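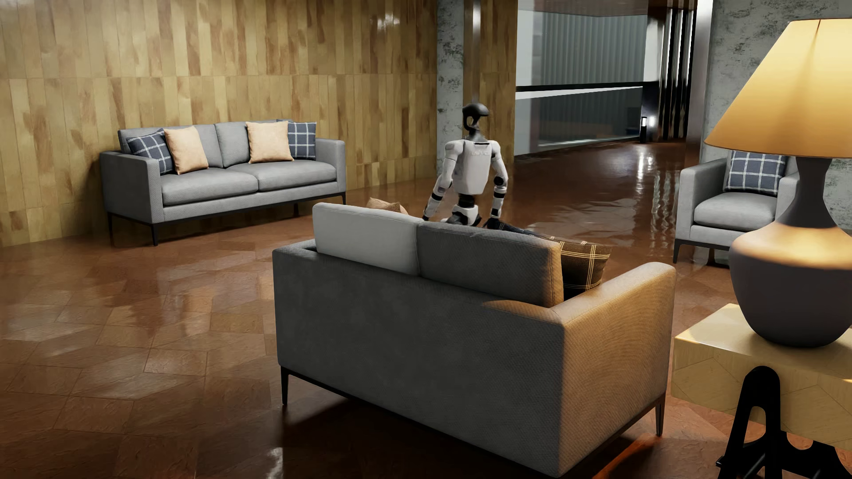 Relatório intercalar ao financiador, julho
Projeto Hilasau: demonstração de tarefas por teleoperação em ambiente simulado

1. Ponto de situação

O plano previa 400 demonstrações completas até ao fim deste período. Temos 100 que consideramos utilizáveis. Gravaram-se muitas mais, e o painel da Alodov indica 3,744 segmentos, número que já vimos citado numa apresentação como se fossem tarefas concluídas. Não são. Um segmento é qualquer troço entre duas pausas do operador, incluindo aqueles em que o robô ficou parado à espera de que alguém ajustasse os óculos. Pedimos que esse valor não volte a ser usado como indicador.

2. O que se demonstra

As tarefas decorrem numa sala de estar simulada, com sofás e almofadas. O operador conduz o humanoide à distância até junto de um sofá, pega numa almofada e pousa-a noutro lugar. A deslocação corre razoavelmente. A preensão de objetos moles continua fraca, e temos dúvidas sérias de que o modelo de tecido do simulador Dvorak justifique o tempo que lhe dedicamos. Dois operadores experientes repetem o mesmo gesto e obtêm resultados diferentes, o que torna difícil saber o que se está a ensinar.

3. Chão e iluminação

O cenário foi escolhido pelo aspeto. Para o treino preferíamos um chão baço, pelo menos numa parte das gravações. 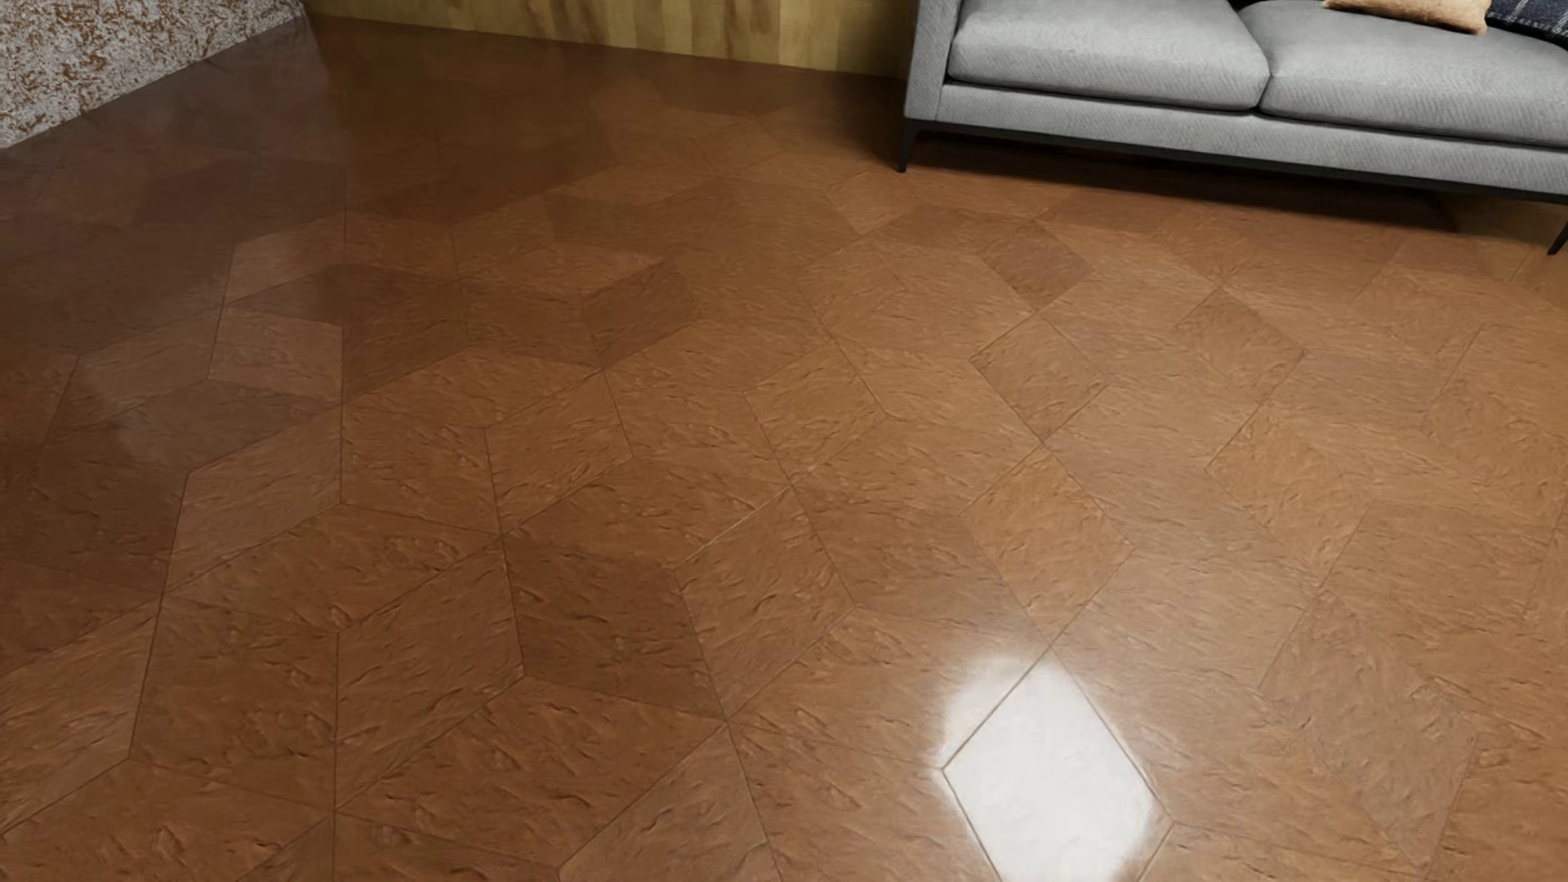 Figura 2. Reflexo branco no pavimento da sala simulada, com o sofá ao fundo.

A equipa da Sollen defende que os reflexos tornam a política mais robusta. Pode ser, mas ainda não recebemos nenhum ensaio comparativo que o mostre. Enquanto não existir, tratamos a afirmação como hipótese e não a incluímos nos resultados.

4. Operadores

Formámos 6 operadores, todos com o mesmo guião. A fadiga nota-se ao fim da manhã: os movimentos ficam mais curtos e aumentam as correções. Passámos a encerrar as sessões às 12h30. Perde-se volume e não vemos alternativa aceitável.

5. Pedidos para o próximo período

Rever a meta de 400 ou aceitar por escrito que inclua demonstrações parciais, identificadas como tal.
Autorizar uma versão da sala com pavimento sem brilho.
Adiar a compra da segunda licença Dvorak até haver resultados do ensaio comparativo.

A transferência para o robô físico mantém-se no calendário por obrigação contratual. Com os dados atuais, não a recomendamos.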